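Skip to content
Search this site
Type and press enter

Print this page | E-mail this page

Cider on Draft in Refillable Kegs: Progress Report to the Rallmont Food and Drink Fund

We're at the halfway point of the grant, and there is plenty to tell you! When we applied, the plan was to take the dry and semi-dry ciders we already sell in bottles and put them into returnable steel kegs for restaurants and taprooms in and near Rallmont. We asked for help with three items: the kegs, a keg washer, and a part-time driver. All three are in place, the kegs are going out full and coming back empty, and we have learned more about beer lines than we ever expected to know.

Kegs and filling

The fund paid for 300 kegs. They came in two deliveries, the second a month behind the first, which pushed our opening schedule back a little. We used the gap to practice. Our first fills were foamy and slow, and we lost more cider on the floor than I like to admit. The fix was simple once we found it: chill the tank overnight, bring the keg up to pressure before the cider goes in, and fill from the bottom at a crawl. A two-person crew now gets through a morning's fill before lunch and has time to hose down.

The washer is a Vuron two-head machine, bought used from a brewery that was moving up in size. It needed new seals and a new pump switch, both covered by the repairs line in the budget. We run a hot rinse, a caustic wash, another rinse, and steam. After each wash day we pull one keg and send a sample to the lab. Every sample in this period has come back clean except one from the first week, and that batch of kegs was washed again before any cider went near it.

Where it's being poured

We set a goal of 10 accounts by this point and we have 16. I'm so pleased with this part. Most are restaurants, with a few taprooms and one hotel bar. Barros, the grill on the river road, was the first to say yes and is still our biggest customer - they pour the semi-dry with their smoked pork and have asked for a second line. Zudico, which had never carried cider of any kind, started with a single keg on a trial basis and reordered the following week.

What has surprised us is who is ordering it. We had guessed that draft cider would go mainly to people who already buy our bottles. The servers tell us something different: wine drinkers are asking for it by the glass with dinner, especially the dry, and especially when the staff offer a small taste first. We've started leaving a stack of tasting glasses with each new account for that purpose, and we do a short staff training before the first keg goes on. It takes less than an hour and covers how the cider is made, which apples are in it, what to serve it with, and how cold it should be (not as cold as the beer, please!).

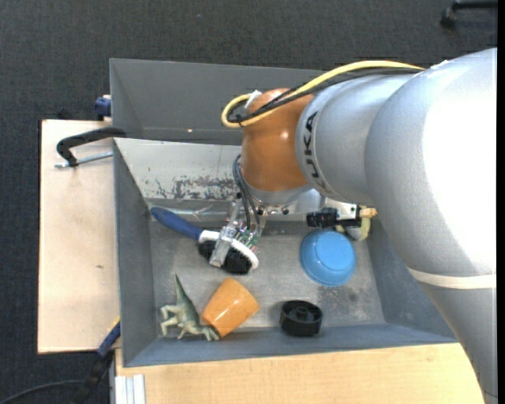 The trainings have also been the best way to catch problems early. At two accounts the cider was running through a line that had carried root beer, and no amount of cleaning will get root beer out of old tubing. We now ask for new tubing before the first keg, and we pay half. It wasn't in the original budget, so I have moved a small amount over from printing, where we came in under. The change is marked in the attached spreadsheet and I'm happy to talk it through.

Deliveries and returns

Our driver goes out twice a week, and the Saturday run has become the more important of the two. Restaurants discover on Friday night that they're lower than they thought, and a keg on the dock by 10 in the morning saves their weekend. The driver picks up empties on the same trip. Returns have been good on the whole. A few kegs went missing in the first month and most turned up in a distributor's yard, mixed in with everyone else's. We have since painted a green band on each one and stamped the collar, and the distributor now sets ours aside and calls.

Keeping track of which keg is where is still done on a clipboard and then typed up. It works, but it's slow, and twice we have billed a deposit that had already been returned. We'd like to move to a simple scan tag system in the second half. Two quotes are in hand and we're waiting on a third.

Glass and waste

One of the promises in our application was to cut down on bottles. Going by the volume sold on draft so far, we have avoided filling about 1000 bottles a month, along with the labels, caps, and cartons that go with them. Our recycling pickup has gone from weekly to every other week. The wash water is a fair question and you raised it at the last site visit. We now catch the final rinse and reuse it as the first rinse on the next load, which has brought our use down. We'll have a full set of meter readings for the final report.

What hasn't gone well

The sparkling perry is off the list for now. It tasted wonderful from the tank and flat and dull after a week in the keg. We tried it at higher pressure and it poured as pure foam. We may come back to it with a different regulator, but I don't want to spend the fund's money chasing it while the ciders are doing so well.

We also underestimated the cold room. It was fine for bottles on pallets, but full kegs are heavy and awkward, and we were stacking them in front of the door by the second month. A carpenter neighbor built us a low rack along the back wall, which helped a lot. It'll be tight again at harvest.

Next steps

The new apples start coming in soon, and the first of this year's cider should be ready to keg in November. Before then we want to have the scan tags working and the second line open at Barros. We also plan to try a single-variety russet as a small seasonal draft, offered first to the accounts that have been with us longest. Everyone here who has tasted last year's test batch wants it on tap tomorrow.

Spending is on track apart from the tubing change noted earlier. The unspent part of the driver line comes from the late keg delivery, and with your approval we would like to carry it forward to cover an extra run each week in December. Please let us know if that needs a separate form. You're welcome to visit on any wash day, and we'll have both ciders on tap in the tasting room.

Print this page | E-mail this page

Sign up for our newsletter: cider news and tasting room hours, once a month. Enter your e-mail address. Subscribe

This site uses cookies to remember your settings. Accept | Learn more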